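Puzzle open day at Nerkemham

I finally made it to the Cabello open day! I've been meaning to go for years, and every October when the tickets come out I tell myself I'll book and then don't. This time I put it in the calendar the minute I saw it, got the early train from Tendemport and was standing at the gate with a flask of tea well before they opened. So was half the county, by the look of the queue, but it moved quickly and the people in front of me had brought flapjack and were very free with it.

If you don't know it, Cabello is the old jigsaw works at Nerkemham, down by the canal. They still cut there, and for one day in spring they let the rest of us wander through. Tickets are timed. Mine was for the second group and you get a sticker in a different colour so they can tell who ought to be where (mine fell off in the first corridor and I spent the day being politely asked who I was with).

The cutting room

You start in the cutting room, which smells of cardboard and warm dust, and I could have stayed there all morning. They were doing an 800 piece harbour view, and one of the sheets went through while we stood there. It makes a noise like someone sitting down hard on a crisp packet. Then everything gets tumbled apart and bagged, and you want to shout at them to stop because it looked so nice whole.

We were allowed to handle some of the old hand-cut wooden ones on a side bench. I'd forgotten how heavy they are! Lovely edges as well, and one had a piece shaped like a teapot. Somebody asked whether they'd ever go back to making them and the answer was a sort of pained smile.

The library

Upstairs is the library, with 1,992 puzzles on the shelves, all of them things the works has made. You can ask for one to be brought down and opened. I asked for the farmyard one my gran had, with the goose that everyone thought was a pillow until it was finished, and they found it in no time. Same box, same goose. I did get a bit wobbly about that, so I went and had a cup of tea.

The tea room is in the old packing shed. Cheese scone, very good. Coffee cake, a bit dry, but I ate it. They had puzzles out on all the tables, so you'd sit down meaning to rest your feet and find yourself doing somebody else's sky. I did roughly 40 pieces of sky and then had to run for the next slot.

The little ones' puzzles

After tea it was the children's room, which they share with Diranwood, who make the picture boards and such for small hands. I'd nearly skipped it, having no small hands to buy for this year, and I'm so glad I didn't. I do love a proper fairy. Theirs has long brown hair with a curl at each end, rosy cheeks, a big purple hat and the sort of enormous pink dress I would have given anything for when I was five. There are wings too, and a butterfly off to one side in the leaves, and a light blue border with coloured shapes printed all over it.

I was very taken with the swirly green marbled background as well, all lime and cream like posh bathroom stone. Green and pink together is a combination I'd never have dared put in my own house, and now I'm looking at my kitchen and wondering.

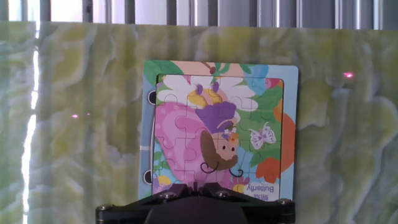
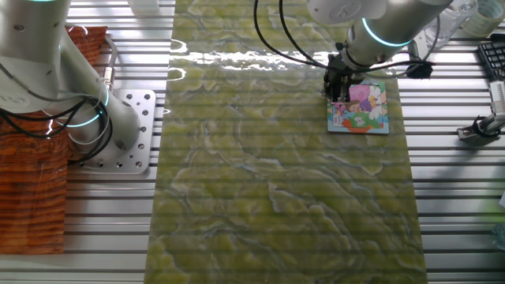
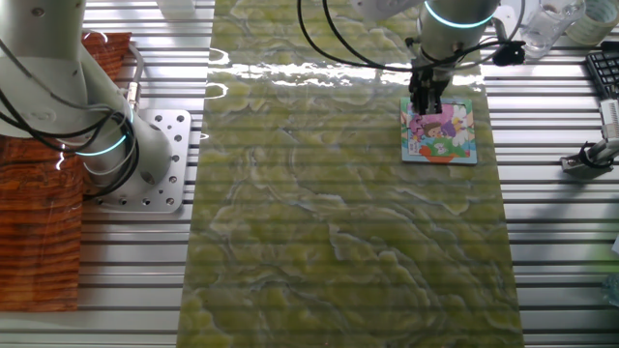 The shop, and getting home

The shop is small and hot and they let in 15 people at a time, so do that before lunch if you can. I didn't, and stood on the stairs for ages. Seconds are in the crates under the window with a dot on the box, usually just a scuffed lid. I came away with two of those, a tin of the wooden animals for my neighbour's boy, and a roll-up felt thing for storing a half-done puzzle that I'm already cross with because it won't lie flat.

Parking looked dreadful, by the way. The field was full early and people were being sent up to the school. From the station it's a flat walk along the towpath, muddy past the second bridge, so wear boots. There's a bench at the lock where you can eat your sandwiches if the tea room's packed.

The lift to the library was working but slow, and the handrail on the outside steps is only on one side. My knees noticed.

I've started the first of the seconds already, a steam fair with far too much brown in it. All the edges are in except one.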